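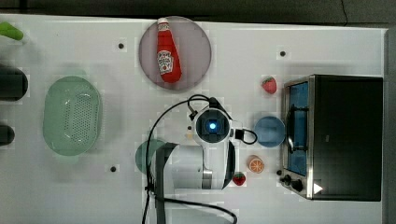 Mesa de trabajo Trunusard 162: ficha y opinión de la tienda

Referencia: TR-162
Acabado: blanco
Disponibilidad: en almacén, salida en 5 días laborables
Ficha revisada el 29 de noviembre de 2024

El fabricante la anuncia como «la última mesa que comprará». Llevamos bastantes años vendiendo mesas y esa frase la hemos leído en demasiados catálogos, así que en esta página hemos separado lo que hemos podido comprobar de lo que dice el folleto.

Qué es

Una mesa auxiliar de 162 cm de largo con tablero blanco liso, pensada para cocinas, talleres de manualidades y aulas. Se sirve desmontada en dos bultos. Lleva cuatro patas de acero con regulador de altura en el pie y un travesaño trasero que conviene no dejar para el final, como hace medio mundo.

Datos técnicos

Largo: 162 cm
Fondo: 75 cm
Alto: 88 cm, regulable hasta 90 cm
Grosor del tablero: 28 mm
Peso total: 34 kg
Garantía: 6 años en estructura, 2 en tablero
Montaje: dos personas, llave Allen incluida

Sobre las manchas

El folleto promete «resistencia total a las manchas». No sabemos qué quiere decir total. Hicimos nuestra propia prueba, sin laboratorio y sin bata: kétchup, café, aceite de pimentón y rotulador permanente, una noche entera cada uno. El kétchup y el café salieron con agua y jabón. El aceite de pimentón dejó un cerco amarillento que tardó tres limpiezas en irse. El rotulador sigue ahí, más pálido, en la mesa de exposición de la tienda, por si alguien quiere verlo.

Si cocina con cúrcuma a diario, piense en otro color. Lo decimos en serio, el blanco no perdona.

Sobre los 1000 ciclos

En la caja aparece un sello que dice «1000 ciclos de limpieza». Preguntamos al distribuidor, Totomex, qué producto se había usado y con qué presión. La respuesta fue un PDF de una página con el mismo sello más grande. Hemos vuelto a preguntar. Si llega algo con datos lo colgaremos aquí, y mientras tanto le sugerimos que trate ese número como un adorno.

Sobre el calor

Aquí el manual y el folleto no se ponen de acuerdo. El folleto habla de «apta para ollas calientes». El manual, en la página 5, pide salvamanteles siempre. Haga caso al manual. Para hornos de sobremesa, respete la separación que indique el fabricante del horno – no la del fabricante de la mesa, que no indica ninguna.

Estabilidad

Es lo mejor que tiene. Con el travesaño bien apretado apenas se mueve al amasar. Sin él baila, y los comentarios negativos que hemos recibido vienen casi todos de ahí. Los reguladores de los pies son de plástico y nos parecen flojos para una mesa de este precio. Se pueden cambiar por unos metálicos de rosca M8, que vendemos aparte y que deberían venir de serie.

Comparada con la Pletance

Nos preguntan mucho por la Pletance de la misma medida. Cuesta menos y pesa 9 kg menos. El tablero es más fino y el canto va pegado, con la junta a la vista. Para un uso de fin de semana nos parece suficiente, y así se lo decimos a quien viene a la tienda, aunque ganemos menos. Para una cocina de diario o un aula nos quedamos con la Trunusard, con las pegas dichas.

Opiniones de clientes

Nayeli Camacho – 4 de 5
Buena mesa, instrucciones regulares. El dibujo del paso 6 tiene las patas al revés. La monté dos veces.

Gilmar Mendonça – 2 de 5
Llegó con una esquina tocada. Me cambiaron el tablero sin discutir pero tardaron tres semanas. El blanco es más frío que en la web.

Simone Peixoto – 5 de 5
La uso para clases de cocina con niños. Pasas la bayeta y a otra cosa. Lo de las plastilinas de colores ya es otra historia, la azul destiñe.

Nam-gil Min – 3 de 5
Sólida. Los pies, malísimos. ¿Por qué hay que comprar los buenos aparte?

Respuesta de la tienda: es lo mismo que le hemos escrito a la marca. Sin contestación por ahora.

Envío y devoluciones

Entrega a pie de calle. La subida a domicilio se contrata aparte y no incluye montaje. Abra los dos bultos antes de firmar, o anote «pendiente de revisión» en el albarán. Se admiten devoluciones durante 30 días si el tablero no está taladrado. Los portes de vuelta corren por cuenta del cliente, salvo defecto.

Los pedidos hechos en la segunda mitad de diciembre se preparan después de las fiestas.

Consultas sobre este producto: Maiara Sampaio, departamento de mobiliario, en el formulario de contacto o en el mostrador por las mañanas.

También le puede interesar

Pies metálicos M8, juego de cuatro
Travesaño de repuesto TR
Balda inferior para mesa de 162 cm (agotada)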